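## 4. Does floor sheen explain the complaints?

The claim under test is a simple one. Gastbridge, the facilities consultancy whose guidance most of our sites had adopted, holds that polished floors in offices cause visual discomfort, and that a building which swaps its finish for a matte one will see fewer complaints of eye strain and headache. The claim has been repeated in trade newsletters, in two sets of procurement rules we were shown, and in the introduction to at least one earlier paper by a member of this team (Rastogi). We set out expecting to confirm it. We now think the evidence is much thinner than its reputation.

### 4.1 What the complaint records contain

Our source is a set of 962 written complaints logged by building managers at the Vakdale and Nautiyal sites. Each was read by two coders, Upadhyay and Kushwaha, who worked apart and then compared notes. Of the full set, 667 mentioned lighting, brightness or glare in some form. That figure looks like strong support for the Gastbridge position until one reads the complaints themselves. Most of them are about windows. A good many are about overhead fixtures, and a smaller group concerns screens placed facing a light source. The floor comes up far less often than we had been led to expect, and when it does, the writer has usually been asked about it first. The Vakdale form includes the prompt "Is the floor too shiny?" The Nautiyal form does not, and at Nautiyal hardly anyone raised the subject.

We don't want to lean too hard on this. A person with a headache may not know what caused it, and the absence of a complaint is weak evidence of comfort. But the reverse also holds, and it has had less attention. A person who is handed a form naming a cause will tend to agree with the form. Any study that relied on the Vakdale wording, our own pilot included, measured the wording along with the floor.

### 4.2 The refinishing comparison

The second line of evidence is the before-and-after comparison reported by Delaunay, in which five rooms were refinished in matte and complaints fell in all of them. We have been through the work orders for those rooms. In every case the refinishing was done alongside other jobs: new blinds in three rooms, relamping in the other two. The original report mentions the blinds in a table note and does not mention the relamping at all. Delaunay, who is an author of the present paper, agrees that the comparison cannot separate the floor from the rest of the work and no longer cites it for that purpose.

There is also the question of timing. The "before" complaints were collected in November, when the sun is low and reaches well into the rooms on the south side. The "after" complaints came from summer. We would expect fewer reports of glare in summer whatever had been done to the floor, and no control rooms were kept.

### 4.3 Sheen as a category

A further difficulty is that "polished" is not one thing. The site surveys record floor finish with a single tick box, so that a freshly sealed stone lobby and a worn wood floor with a dull shine count as the same exposure. Abbasi proposed grading each floor with a handheld gloss meter, and we did so where we were let in, but readings taken in the same room varied so much between the walkways and the space under the desks that an average meant little. Stesard, the maker of the coating used at Vakdale, supplied its own readings, taken on test panels. We have left them out, as nobody works on a test panel.

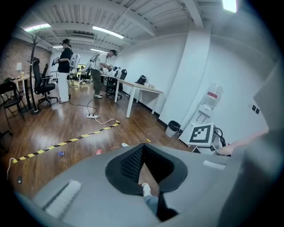
**Figure 2.** Office-style workroom with a polished wood floor.

Room type adds to the problem of classification. The surveys sort workspaces by what the lease calls them, and a room listed as an office may be used for desk work, for meetings, or for tasks that bring people's eyes down to floor level. The workroom in Figure 2 would be entered on the Vakdale form as "office, polished," the same as any room of seated typists, although the hand there is reaching toward a small white device on the floor itself. Somebody looking down at a floor meets its reflections at quite a different angle from somebody facing a screen. If sheen does matter, it ought to matter differently for these two people, and the tick box throws that difference away.

### 4.4 What we are prepared to say

We can't rule out an effect of floor finish on comfort. The records are too crude for that, and a real but modest effect could easily be hidden in them. What we can say is that neither the complaint counts nor the refinishing comparison shows one. Building owners who have already paid for matte coatings may have good reasons for keeping them, slip resistance among them, but they should not expect fewer headaches on the strength of the evidence reviewed here. A fair test would change the floor and leave the blinds and lamps alone, keep some rooms untouched, and use a form that asks where the discomfort comes from without suggesting an answer. Section 5 sets out the form we intend to use.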